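Planis Demonstration Cell – Host's Guide
Section 6: Getting ready for an open day
Revised 18 March 2020

Showing the cell to visitors is a little different from running it for ourselves, and after the February open day at Purnham we rewrote most of this section with what we learned. Please read it all the way through once before you start moving furniture. Sections 2 and 3 (power-up and safe stop) still apply in full, and we are assuming you know them well enough that we don't need to repeat them.

You will want two people: a host, who talks to the visitors, and an operator, who stays at the desk and looks after the arm. Please don't try to do both jobs yourself, however quiet the morning looks.

6.1 The floor and the barrier

1. Set the barrier posts 2,000 mm from the edge of the table on the three open sides. The old tape marks on the floor are for the previous table, so measure fresh and pull up any tape that doesn't agree with you.

2. Leave a walkway at least 800 mm wide between the barrier and the wall. Wheelchairs and strollers both need to get by, and people do like to stop there and chat.

3. Put the visitor screen at the end of the walkway, facing back toward the door. Run its cable under the rubber cover strip.

CAUTION: The barrier keeps people at a distance but it will not stop the arm. The operator must be within reach of the red stop button the whole time the drives are on, and that includes the talking parts.

Note: We take groups of 21 at most. If a school brings a larger class, split it and send half to the Ullero display first. Yaneth Bermúdez keeps the group schedule and can usually swap two slots if you give her a bit of warning.

6.2 The table

4. Wipe down the table top with a barely damp cloth and let it dry completely. Don't use polish, no matter how nice the wood looks with it. A shiny surface throws the overhead lights straight back at the camera.

5. Set out only the objects on your program card. Spare parts, coffee cups and the host's notes belong on the side shelf.

6. Turn any glossy dishes until you are happy with how they look on the screen. You won't get rid of every reflection on white glaze – a few small bright patches from the ceiling lights are fine as long as you can still follow the rim.

7. Check that screws on any fixture are snug, using the hand driver in the top drawer. Fingertight is not enough.

CAUTION: Drives off before you put your hands on the table. Say "drives off" out loud and wait for the operator to say it back to you. It feels silly for the first day or so and then it becomes a habit, and a very good one.

6.3 The wrist camera and the visitor screen

Most visitors have seen a robot arm on television, but very few have seen what one looks like from its own wrist, and in February this was the thing children (and a good many grandparents!) wanted to stand in front of. It is worth taking some care over.

8. Switch on the visitor screen and choose WRIST from the source menu. Give it a moment to wake up.

9. With the drives on and the speed set to SLOW, bring the gripper down to its working height over the table. Expect objects to look very large and to run off the sides of the screen. A bowl may show only as a piece of rim and a stretch of bright inside, and that is quite normal at this distance.

10. Look for a gripper finger in the view. You should be able to make out its dark edge against the wood. If it is lost in shadow, raise the exposure by one step and look again.

11. Move to any fixture you plan to show and check the fine details: screw heads, the outline of the plate, and thin items such as wire. If a thin wire is hard to follow, clean the lens with the gray cloth before you touch any settings.

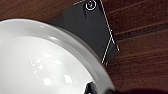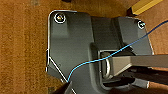
Wrist views at close range: first the white bowl, then the dark gray bracket with the blue wire across it.

12. When you are satisfied, press HOLD on the screen remote so that the exposure stays put when the arm moves from a bright object to a dark one. Write the setting on the program card.

Note: If the screen goes blue, the cable has most likely worked loose at the wall end. Push it back in and choose WRIST again. If that doesn't do it, find Imtiaz Herath or Debashish Bhuiyan, who both know the wiring.

13. Send the arm back to its rest position, turn the drives off, and put the stop button cover in the drawer. The host can now open the door to the first group.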